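分拣台养护手记：从换一颗螺丝到重新教一遍

本期“工作间”栏目留给二楼靠窗的那张桌子。经常路过的同事都知道，桌上有一台白色的小机械臂，大家叫它Dutari。它的活儿说起来简单得很：把托盘里的红方块、蓝方块分到两个盘子里。可要让它一整天都分得利利索索，背后的调校和保养一点也不简单，而且（请允许我先激动一下）特别有意思！

三月里Dutari做了一次比较彻底的检修，从机械到标定全部过了一遍。主刀的是Jerome Pascual，Lilibeth Umali负责标定和记录，我在旁边递螺丝刀，顺便把能记的都记了下来。几个兄弟站点来信问过我们的做法，Zoltetcombe那边的同事还专门要一份“越啰嗦越好”的版本，那我就不客气了。

先说毛病是怎么冒出来的

检修前的那个星期，Dutari开始有点“手松”。夹起来没问题，往盘子上方转的时候，方块偶尔会在指间慢慢转一个角度，放下去就歪。起初我们都以为是夹指表面磨光了，Jerome拿酒精棉擦了两遍，好了半天，下午又犯。

Lilibeth翻了运行日志，注意到夹爪闭合时的电流比二月份低了一截，而闭合指令完全没动过。也就是说，舵机以为自己已经夹紧了，手指却没走到该到的地方。这种情况多半是传动上有空程：要么舵盘的螺丝松了，要么塑料件的花键孔被磨大了。两种我们都遇到过，处理方法差得很远，所以得拆开看。

顺便给新同事提一句，查日志的时候请同时看“指令角度”和“实际角度”两列，只看其中一列什么也看不出来。Lilibeth把两列的差值画成了一条线，前面平平的，从某一天开始往上翘，翘得很斯文，一天一点点。这条线现在打印出来贴在工具柜门里侧，谁开柜子都能看见。

断电、支撑、再拆

Dutari断电以后关节会失去保持力，整条手臂会往下坠。头一次拆的人最容易在这里吃亏：手一松，腕部磕在桌面上，舵机齿轮就崩了一个齿。我们现在的顺序是这样的：先让手臂走到“休息位”，一只手托住前臂，另一只手关电源，再把泡沫垫塞到肘部下面，等它完全靠稳了才动工具。

Jerome还有个习惯，拆之前先用铅笔在舵盘和外壳上各画一道短线，对齐。装回去的时候这两道线就是零点的粗略参考，能省掉后面不少来回。铅笔比记号笔好，擦得掉，也不会让下一个人把旧记号当成新记号。（记号笔的教训属于我本人，细节就不展开了。） 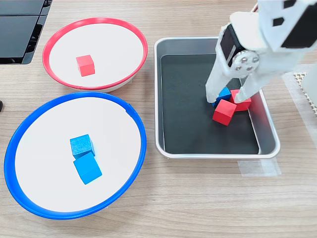 夹爪这一段的维护，关键都集中在腕部附近。舵机输出轴上装着舵盘，舵盘再带动夹指，所以任何一处有间隙，到了指尖都会被放大。腕部那个黑色舵机上的银色圆盘就是舵盘，一圈小螺丝把它固定住，我们检修时第一个查的就是它们。查法很朴素：用手指轻轻捏住夹指，左右晃，同时眼睛盯着舵盘。舵盘跟着晃，说明间隙在舵机里面；舵盘不动而夹指在动，那就是螺丝或者塑料件的问题。

这次属于后一种。Jerome把螺丝逐颗试了一遍，有两颗明显吃不上力，用指尖捏着批头就能转。其余几颗还行，但既然拆了，就全部退出来，清掉旧的螺纹胶，重新上。

螺纹胶用低强度的就够，点在螺纹前端，一小点。千万别往孔里灌！多余的胶会被挤到舵盘背面，有些胶碰到塑料还会让塑料发脆，之后一受力就裂。点完胶按对角顺序拧，先全部带上，再一颗一颗拧紧，感觉到阻力突然变硬就停手。小螺丝配塑料件，手感比扭力扳手可靠，不过手感要练，建议拿报废的零件先拧上十几次。

塑料件上的孔也仔细看过，边缘还利落，没有发白，也没有拉长，所以夹指和支架都没有换。备件倒是提前打印好了，现在放在柜子第二格，贴着Tolentino的标签。Tolentino是我们内部给这一版夹爪起的代号，和上一版孔位不同，混用会装不上，拿之前请看清楚。

线束也顺手理一理

既然手臂已经躺下了，就把线也看一遍。舵机线最容易在关节弯折的地方疲劳，外皮看着好好的，里面的铜丝已经断了几股，表现出来就是偶发掉线，转到某个角度才掉，转回来又好了，能把人气笑。

Lilibeth的办法是在通电但不出力的状态下，用手带着每个关节慢慢走完全程，同时在屏幕上看通信有没有丢包。走两遍，一遍去一遍回。这次腕部和肘部都干净，只有基座出线的地方扎带勒得太紧，剪掉重扎，留出一点活动余量。

扎带的尾巴请剪平。剪成斜口的扎带会划手，伸手去扶机械臂的时候正好划在虎口上。我们几个人手上都有过这道小口子，位置惊人地一致。

插头也拔下来看过，针脚没有发黑。插回去的时候听到“咔”的一声才算到位，听不到就再来一次。

重新标零点，急不得

机械部分装好，接下来轮到标定。很多人觉得螺丝拧紧就算修完了，开机一跑，发现手指总往旁边偏一点，又怀疑自己装错了，再拆一遍。其实舵盘拆装之后零点一定会变，哪怕铅笔线对得再齐也会变，差那么一点点，到指尖就看得出来。

标零点分粗标和细标。粗标是把每个关节摆到机械中位，写入偏移量。夹爪单独标：让两根手指完全闭合，刚刚碰到又没有压紧，把这个位置记成零；再张到最大，记下另一端。这里最容易犯的错是闭合时压得太狠，塑料手指会有一点弹性变形，零点就标到“过头”的位置去了，后面每次夹取都会多用一份力，舵机发热，寿命也跟着短。Lilibeth用一张普通打印纸来判断：纸夹在指间，能抽出来但感觉得到阻力，就是合适的位置。

细标靠桌面上的参照点。我们让指尖依次去碰几个固定位置，人眼看偏差，在软件里微调，再碰，再调。这个过程很安静，两个人基本不说话，只听见舵机嗡嗡地响，碰到位了，Lilibeth会轻轻“嗯”一声，Jerome就在表上打个勾。我在旁边看得入迷，连午饭都忘了。

摄像头的外参也要一起复核。手臂动过，基座难免被碰到，哪怕只挪了一根头发丝的距离，画面里的坐标和手臂自己的坐标就对不上了。我们先确认基座夹具没有松，再跑一遍手眼标定，前后对比残差。残差没有变大就沿用旧参数，变大了才更新。沿用旧参数的好处是以前录的数据还能接着用，这一点对训练的同事来说太重要了。

摆台：看着随意，其实讲究

很多来参观的朋友问，几个方块、两个盘子，有什么可讲究的？讲究可多了！

第一件事是托盘的位置。托盘一旦挪动，Dutari学到的那些“大概在这里下手”的习惯就会打折扣。所以桌面上的定位胶带不要撕，也不要觉得不好看就换成别的颜色。胶带翘边了，就沿着原来的边重新贴一条，贴完拿尺子核一下。

第二件事是反光。金属托盘的边沿很亮，下午太阳转过来的时候尤其厉害，高光会在边沿上跑来跑去。我们试过换哑光的托盘，方块一碰边就卡住，反而不好用。最后的办法是托盘底铺黑垫，窗帘拉到一半，光线从侧后方进来。黑垫还有一个好处，方块落下去不弹，颜色对比也清楚。

第三件事是方块的摆法。摆得太整齐，Dutari会“学乖”，遇到歪着的、挤在一起的就不知道怎么下手。摆得太乱，又容易摆出夹不到的死角。我们的做法是每一轮开始前随手撒，然后只做最小的调整，叠起来的分开，其他的随它去。靠着托盘壁的、互相挨着的、斜着身子的都要有，这些才是真正考验夹爪的地方。

第四件事是盘子。两个盘子的先后左右我们会换着来，免得它只记住“红的往那边放”，而忘了看盘沿的颜色。每次换位置都要在记录里写一笔，这一条请务必执行，上次漏记了一轮，后来排查花掉整整一个上午。

复机测试的头一步是空载：手臂走完全部动作，指间什么也不夹，只听声音。舵机正常的时候声音是匀的，有“哒哒”声说明齿轮有伤，有拖长的高音说明在跟什么东西较劲。Jerome听声音的本事很厉害，他能隔着一张桌子说出是哪一个关节，我学了很久也只能分出大小臂。

空载没有异常，再放方块。头几次把速度降到一半，手放在急停旁边。看手指落下去的时候有没有先碰到托盘壁，再看合拢时是不是两边同时接触到方块。如果总有一边先碰到，方块会被推着走，夹起来就是歪的，回去调夹爪的中线就行，用不着动别的关节。
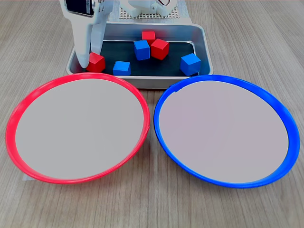 靠边的方块怎么夹

贴着托盘壁的方块，是我们和Dutari打交道最多的一类。一根手指要从方块和壁之间挤进去，空间很窄，下得太深会顶到垫子，下得太浅又只夹住一个角。

以前的办法是把起始高度抬高，慢慢往下探，能夹到，但慢得让人着急。这次检修以后，Jerome提议换一个思路：先让手指在方块外侧轻轻拨一下，让它离开壁面，再正常夹取。人手不就是这么做的吗？我们当场示教了一批，拨的动作要轻、要短，拨完停一下，等画面稳定了再合拢。

示教的时候有几个小窍门。操作的人坐稳，手肘撑在桌上，不要悬空，悬空久了手会抖，抖动全部会被录进去。每录完一条就看一眼回放，犹豫太久的、中间改过主意的都删掉，别心疼。宁可多录几条干净的，也别留着那些“勉强能用”的。Lilibeth会在旁边念节奏，“下、拨、停、合、起”，念着念着大家都跟着点头，气氛特别好。

这一批一共录了100条，删掉不合格的，留下56条。听上去删得有点狠，可是训练出来的效果比之前那批多得多的数据还要顺，我们自己都吃了一惊，当时三个人围着屏幕傻笑了半天。

放下去也是一门手艺

夹得稳只是一半。方块到了盘子上方，在什么高度松手、松得多快，都会影响落点。松手太高，方块会滚；手指贴得太近，张开的时候又会把已经放好的方块碰开。

我们现在的设定是降到接近盘面再松，张开的速度前慢后快：先让方块脱离接触，再把手指完全打开。张开之后手臂先垂直往上抬，抬过盘沿再横移。这个“先抬再移”请不要为了省时间合并成一条斜线，合并过一次，盘沿被手指勾了一下，整个盘子转了小半圈，后面的全放偏了。

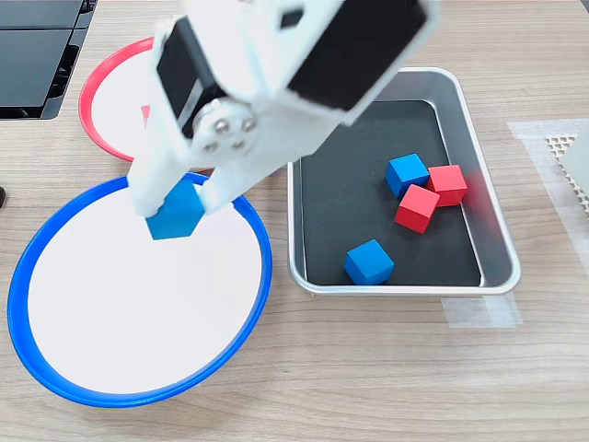 如果发现方块在夹持途中慢慢转角度，先别急着加大夹紧力。按这个顺序来：看指尖有没有灰，看舵盘螺丝有没有松，看零点有没有漂，最后才轮到力。这次我们就是从第一项开始查，查到第二项找到了原因。夹紧力从头到尾没有改过，修完之后电流曲线自己回到了二月份的水平，Lilibeth把新曲线也打印出来，贴在旧的那张下面。

指尖的清洁可以做得勤一点。用不掉毛的布蘸一点酒精，顺着一个方向擦，擦完晾一会儿再开机。不要用砂纸去打磨指尖来增加摩擦，打磨之后两边高低不一样，夹什么都歪。要增加摩擦，可以贴一层薄的防滑膜，两边用同一张膜裁下来，厚度才一致。防滑膜贴好以后，夹爪零点要重标，这一步经常被忘掉。

日常保养安排

应大家的要求，把目前的安排写在下面，各站点可以照抄，也可以按自己的使用频率改。

每天开机前：看一眼托盘是否在胶带标记以内，擦指尖，空载走一遍，听声音。

每周四收工前：晃一晃夹指，检查舵盘螺丝；手带关节走全程，看通信；把两列角度的差值存一份图。

每夹取1,000次左右：退出舵盘螺丝检查螺纹胶，复查夹爪零点，看塑料件的孔边有没有发白。次数可以在软件的计数页里查到，清零前记得先抄下来。

碰撞之后，不管轻重：立刻停，断电前先托住手臂，查腕部和基座，复核手眼标定，然后在本子上写清楚撞到了什么、当时的速度是多少。写的人不会挨批评，请放心写。

备件方面，柜子里常备夹指两副、舵机一个、舵盘螺丝一小袋、薄防滑膜一张。用掉一件就在柜门的表上划一笔，Jerome每月补货。舵机换新的时候要先改编号再装上手臂，两个舵机编号相同挂在一条线上，谁都不听话，排查起来很费神。

几个来信里的问题

Skotanine项目组问，夹爪闭合之后舵机一直有轻微的嗡嗡声，要不要紧。闭合保持的时候有一点声音是正常的，但如果摸上去明显烫手，就说明闭合目标设得太深。往回退一点，再用打印纸的办法检查。

还有同事问，能不能把螺丝全部换成更长的。请先量孔深！螺丝太长会顶到舵机外壳，拧的时候觉得很紧，其实舵盘根本没有压住，比松着还麻烦，因为手上感觉不出来。

也有人问检修要留多长时间。拆装本身很快，熟练的话一个上午能做完，标定和复机测试建议另外留一个下午，中间不要插别的事。我们这次是上午九点开始，吃过（推迟了很久的）午饭接着标定，收工的时候天还亮着。

Zoltetcombe的同事另外问到，没有第二个人搭手怎么办。一个人也能做，准备一个高度合适的支架代替那只托着前臂的手就可以，我们用的泡沫垫是包装箱里拆出来的，裁成楔形，很好用。纸样我放在共享文件夹里了，和夹爪零点的记录表在同一层，需要的请自取。

下一步我们打算把手腕的出线换一个方向，让线从外侧走，转到极限的时候少弯一道。Jerome已经画了第一版支架，Lilibeth说孔位还要再挪一挪。想来看拆装的同事，周四下午来二楼就行，带上自己顺手的螺丝刀。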